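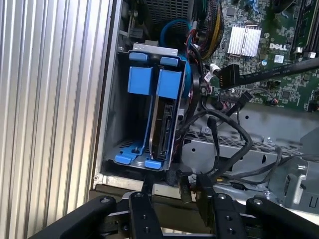

Swap you a harbour for a windmill

Jigsaws, bus shelters and one very cold morning in Rinbridge

The 14 bus drops you at the bottom of Nolte Street and then it's uphill. Quite a lot of uphill. I had a thousand-piece harbour under one arm, lid held on with two elastic bands, and by the post office one of the bands had gone. Bag next time.

I'd come for the cupboard. There's a cupboard in Rinbridge, outside the old dairy, painted the green of school railings, and in it are jigsaws. You take one. You leave one. No sign-up, no card, no lock except a hook and eye to stop the door banging. It went up in March last year and there are now others in the town, plus a rather grand one over in Hekel which has a light in it.

Everybody knows the book version of this. Boxes on posts, phone boxes full of thrillers. Jigsaws are another animal. A book with a page gone is still most of a book. A jigsaw with a piece gone is, depending on who you speak to, either perfectly all right or a personal insult, and Rinbridge has had this argument at length and in writing.

The writing is on the inside of the cupboard door. Somebody pinned up a notebook on a string so people could say which boxes were complete. It's on its third notebook. I stood there and read it with my gloves on until my feet went.

"Cottage with geese. All there. Did it twice to be sure."

"Balloons. One missing, top left, sky. You won't mind."

Under that, different pen: "I did mind."

Under that: "It's SKY."

It goes on for most of a page. There's a drawing of the missing piece, to scale, in case anyone found it down a sofa. Then a gap of some weeks and the words "found it, dog bed, have washed it, is in envelope in box". The envelope was still in the box. The piece was in the envelope. A bit pale round the edges but there.

How it works, or doesnt

The rules are typed on a card and there aren't many. Bag the pieces inside the box. Write the number missing on a sticky label on the end of the lid, so it can be read with the boxes stacked. Nothing damp. Nothing with a smell. Keep it as long as you like. That last one was fought over, I gather. There was a version of the card which said four weeks, and someone crossed it out, and when it was replaced someone crossed it out again, and so it came off.

Four weeks is nothing, is the feeling. People have tables they need back for Christmas. People have cats. One woman waiting at the cupboard the same morning as me had been on the same one since the clocks went forward, a two-thousand-piece map of the moon, grey on grey on grey, and she was only there to look. Not to swap. "I just like to see what I'll be doing afterwards," she said. Then she took a small one of some owls, "to keep my hand in", and went off down the hill with it inside her coat.

You do see the same faces. It's a handy place for it, the dairy, being on the way to the surgery and the school both. Mornings are retired people and anyone with a pushchair. After half past three it's children, who go straight to the bottom shelf, where the big floor puzzles are kept in pillowcases. Boxes don't last five minutes with children. The pillowcase was a stroke of genius and I'd like to credit it to someone but three separate people told me it was them.

What goes in, what stays

Steam trains go. Steam trains go the same day. Anything with a shop front in it, sweet shop, haberdasher's, the old-fashioned ironmonger with the buckets hung up outside, goes nearly as quick. Cottages are steady. Dogs are good, cats are better, horses surprisingly poor.

Fine art sits. There's a big sunflowers that has been in there since the start and is by now part of the furniture. Kittens in baskets used to sit and then suddenly all went in one go and people suspect a primary school display. Anything round is a problem because of the shelf. Anything over two thousand pieces gets picked up, admired, put back.

And then there's the Okoturas. I'd never heard of them. Now I want one. Wooden, thin, small runs, no picture on the lid. None. You get a plain grey box with a line of print on the end giving the title and the number of pieces, and the number is always odd-looking. The one everybody in Rinbridge has done or is trying to do is called Orchard, Late, and it has 191 pieces, and I was told by four people that it takes longer than any thousand they've ever had on the table. The edges aren't straight. Some of the pieces that look like edges are in the middle. There's a ladder in it somewhere, or it might be a gate.

It moves about. It's never in the cupboard more than an afternoon. You ask who's got it and you get a look, and then a house number. When it came back in the autumn with one piece missing there was, I'm told, an atmosphere. A man who does a bit of fretwork cut a new one and painted it and now the arguments are about which piece is his. I've been shown two different ones by people completely certain.

The Hekel question

Hekel is six miles off and thinks a lot of itself. The Hekel cupboard is in the station waiting room, so it's dry, so the boxes are nicer. It has the light. It has shelves sorted by number of pieces, 500s at eye level, and a separate shelf marked "checked", meaning somebody has done the whole thing and counted it back in.

Rinbridge people go to Hekel and take. They admit it. Hekel people, according to Rinbridge, come over with their duds. "You open it and it's half a Tower Bridge and some of a different Tower Bridge," one man said to me, with real feeling. I went across on the train the same afternoon to put this to Hekel and Hekel said the two Tower Bridges had come from Rinbridge in the first place.

Could be either. I've looked in the box. There's a bit of a third thing in there as well, something with ivy.

What both places agree on is that the swapping has changed how they do them. When you've paid for a jigsaw you feel you've got to do it properly, finish it, leave it out for a day so that visitors can say well done. When it's come out of a cupboard you can give up. A lot of people told me about giving up. They seemed proud of it. You do the nice part, the boat and the reflections, and then it's four hundred pieces of hill and you think no, and back it goes, and somebody else who likes hill gets the hill. There's a label for it now. "Abandoned at hill." I saw a box with three of those on.

A word on tables

Get this lot on to tables and you'll miss your bus. I missed mine.

Dining table with a sheet of hardboard, so you can lift it off for meals. Most popular and the cheapest. Roll-up felt mats: two camps, and the camps aren't friendly. Drawers from an old plan chest, which slide under the bed, lovely if you can get one. One couple do theirs on the back of a framed print which comes off the wall in the evening and goes back up, face out, with whatever they've done so far hidden behind it under a sheet of cardboard and tape. I asked if it ever slides. Long silence. It has slid.

Sorting trays, everyone has a view. The lids off takeaway tubs win by a mile. Muffin tins for small wooden ones. Don't use saucers, pieces stand up round the rim and go over the side. Good lamp, set low and to one side, because cut edges throw a shadow and you can see the shape better. That tip alone was worth the hill.

Starting your own

Quite a few readers have written in about this since the piece on plant swaps, so, quickly.

You want a roof with an overhang. Cardboard drinks up damp and a warped lid won't ever sit flat again. Shelves need to be deeper than you'd think, measure your biggest box and add a hand's width. Doors should open downhill of the wind, if you've any choice. The Rinbridge one was an old kitchen wall unit, with a bit of roofing felt and two coats of outdoor paint, and the whole job came in at £71, of which most was the paint. Ask whoever owns the wall. The dairy owners said yes in a text message with a thumbs up and that's been the sum of the paperwork.

Start it full. An empty one stays empty. Charity shops will often let you have the ones with pieces missing, which they can't sell on, and you can label them honestly and they'll go. Put in a notebook. Definately put in a notebook. Pencil on a string, pens pack up in the cold.

And a tin for strays. The Rinbridge tin is an old toffee tin and it's got all the loose pieces found on the ground, on the bus, in turn-ups, in the school lost property. People go through it as they pass. Now and again there's a shout.

Rinbridge has a swap morning coming up in the hall behind the dairy, 12th November, ten till one, tea and a timed pairs race on 500s. Bring a bag with handles. Hekel has entered two teams.

I left my harbour, labelled it complete, which I'm nearly sure of. Came away with a windmill, "two missing, both tulips". Uphill there and downhill back, at least, and the windmill rattling the whole way to the stop. I've done the sails. Not looking forward to the field.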